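Search the manual Go

Brelline Wire Display Stand
Section 5: Setting up the stand and seating a bowl

Written for Irnix of Kesulport by Jytte Kvaran, who has seated more than 60 bowls and still holds her breath.

5.1 Before you start

The stand arrives folded flat in its sleeve, with one card spacer between the legs. Take the spacer out. A surprising number of stands come back to us described as faulty, with the spacer still in.

You will need the stand, a bowl and a flat surface. Glass shelves are allowed if you are the calm sort. Wipe the surface first, as grit under the wire will scratch varnish, and the varnish will be yours.

Note: Order number 616 covers the stand only. The bowl in the catalogue is by Adjei and is sold separately, at a price that explains the next few cautions.

5.2 Opening the stand

1. Lay the stand on the table with the curled ends towards you.
2. Hold one leg down with your left hand.
3. Lift the upright with your right hand until it stops. It stops sooner than you would like.
4. Let go. If the stand folds itself up again, go back to step 2 and mean it.
5. Press lightly on each side in turn. A rocking stand can be eased straight by hand. Do not use pliers.

Caution: Keep fingers out of the hinge. It pinches, and it has no favourites.

5.3 Seating the bowl

1. Pick the bowl up with both hands. One hand on the rim is how most of our correspondence begins.
2. Lower the foot of the bowl on to the base loops.
3. Lean the bowl back until the upright takes its weight.
4. Turn it until the pattern is the right way up. If it has no pattern, turn it anyway until you feel you have contributed.
5. Take your hands away slowly, one and then the other. 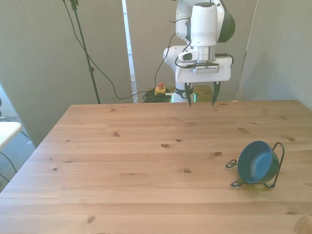 The angle of lean depends on the depth of the bowl, and no amount of bending will make a soup bowl sit like a dinner plate. A deep one settles further back and shows you its inside, whether or not that is its best side. The blue bowl is on its side in the wire with the opening facing up and to the left, so the lighter blue of the interior does the work and the darker glaze stays underneath. If yours has a plain inside and a splendid outside, you may want a shelf at a different height.

Note: Bowls wider than 7 inches need the large stand. Measure across the rim, at the widest part, with a ruler. Hopeful estimates are not covered.

5.4 Taking the bowl off

1. Steady the upright with one hand.
2. Tip the bowl forward with the other and lift it clear.
3. Put the bowl down before you do anything about the stand.

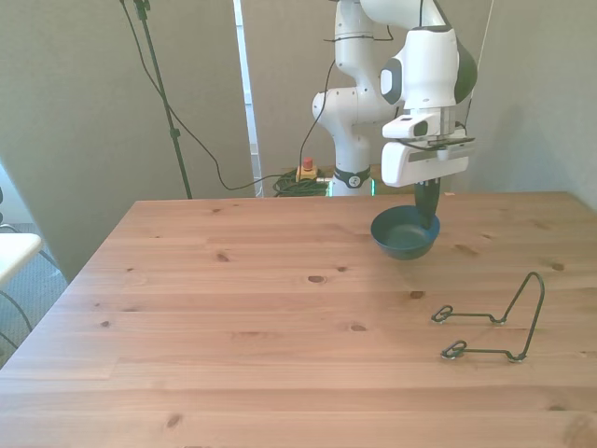 Dusting is easier with the two pieces apart, and most people who try to do it with the bowl still in place do it only once. Leave yourself enough table for both. With the bowl sitting on its own base, and the wire lying flat to the lower right of it, you can get a cloth along both legs and into the small curls at their ends, where the fluff goes to retire. Use a dry cloth on the wire and a damp one on the bowl – the other way about leads to rust.

Caution: Do not put the stand in the dishwasher. It does look as though it belongs there.

5.5 If the bowl will not stay put

Bowl slides forward: the stand is not fully open. Repeat 5.2.

Bowl leans to one side: the foot is resting on one loop only. Lift and start again.

Bowl hums when lorries pass: move it to another shelf, or move house.

For storage, see Section 6.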